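Looking after the two-arm cell

Clereck workshop newsletter, April

The two-arm cell in the back bay has had a run of small faults since it was moved, most of them to do with cables. This item sets out how the cell is now put together and what we ask people to check before they use it. The Orozco cell next door has its own notes and is not covered here.

Both arms are bolted to one aluminum rail along the front. The rail came back from Toltel with the base plates already fitted, so the only setting up on our side was levelling the rail and squaring the bases. The bolts are M6, tightened to 12 Nm. Please use the torque wrench in the top drawer and put it back at its lowest setting. If an arm has been knocked, check the bolts on both bases, as a loose one on either side will put the shared calibration out.

The purple cables run outside the links from base to gripper. They need enough slack for the elbow to fold fully and no more. When the slack is short, the connector at the wrist works loose and the arm drops off the bus partway through a job. When it is too long, the loop can catch on the other arm near the middle of the floor. Move each joint through its full travel by hand, with the power off, and watch the loop as it goes.

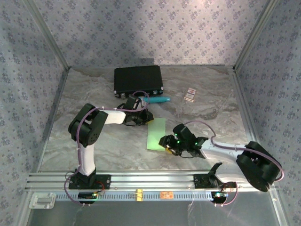
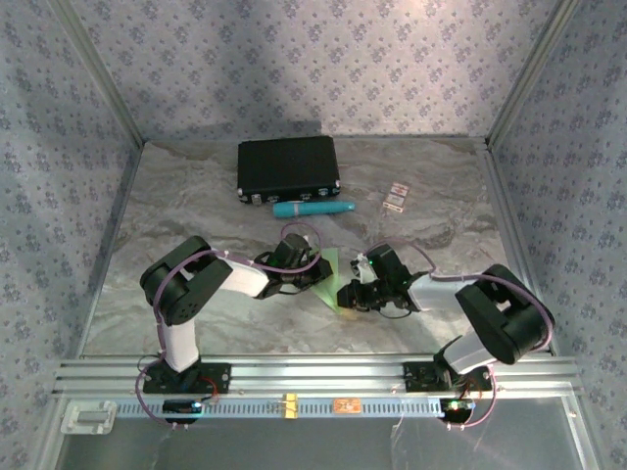
Both arms reaching in towards the middle of the cell, with the black case at the back.

Page last changed: Monday, 4:15 pm

The control boards hang below the rail, one under each base. Look for the light on the board after switching on. If it stays dark, turn the supply off at the wall, reseat the power lead and try again. If it is still dark after 2 tries, leave it off and put a note in the fault book. Do not swap the boards from side to side. Each one holds the joint offsets for its own arm, and the last swap cost us most of a day.

Calibration is done from the Nura software on the bench computer. Clear the floor first, then bring both arms to the rest position and run the left before the right. The routine takes 200 seconds for each arm. It should finish with a pass for every joint. A fail on the wrist usually means the cable is pulling, so go back to the slack before changing any numbers.

The finger pads wear faster than anything else on the machine. Wipe them with a damp cloth at the end of the day and replace them in pairs. Spares are in bin 316, along with the small screws. Solvent makes the pads go hard, so keep it away from them.

The walls and floor can be wiped down as needed. Anything that changes their look should be agreed with the bench lead before it goes in, and the date written in the fault book.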